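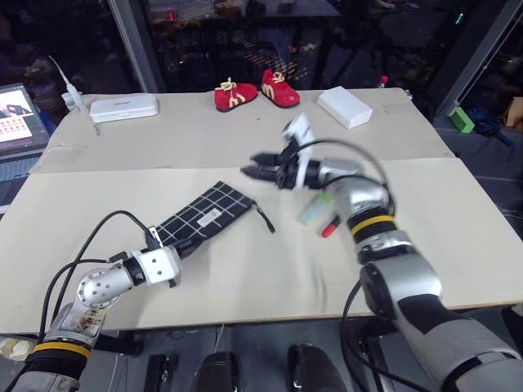
Page last changed: March, 16:40

Bimanual table, pouch task, planner branch Sisteritz

Left arm presses on the lower end of the pouch, right arm moves separately. Both run off the same clock now. Before the merge the right arm had its own timer and the two drifted apart over a long episode.

Changed today:
- command chunk is 40 steps, replanned when half of it is used up
- right wrist speed limit back to the old value, the blur in the head view was hurting the pose estimate
- left gripper switches to force hold once the jaws report contact

Perception: the seam between the two cardboard sheets still comes out as an object edge in the depth segmentation. Stirnitz fits one plane to the whole table, and the far sheet sits a little higher, so everything past the seam gets a height offset. The shoes and the boxes in the back row are all over there. Tried fitting 2 planes with the split line set by hand. Offset gone, but the split has to be redone if anyone moves the cardboard.

The pouch grid pattern gives plenty of features, most of them ambiguous. Tracker jumps by one cell when the right arm crosses in front. Achilleas Christodoulou suggests weighting the white tag higher. Not done yet.

Logger (Ban) drops wrist frames when the queue passes 400. Raised the limit, cause not found.

Next: split line from calibration, tag weighting, rerun on Skedisness config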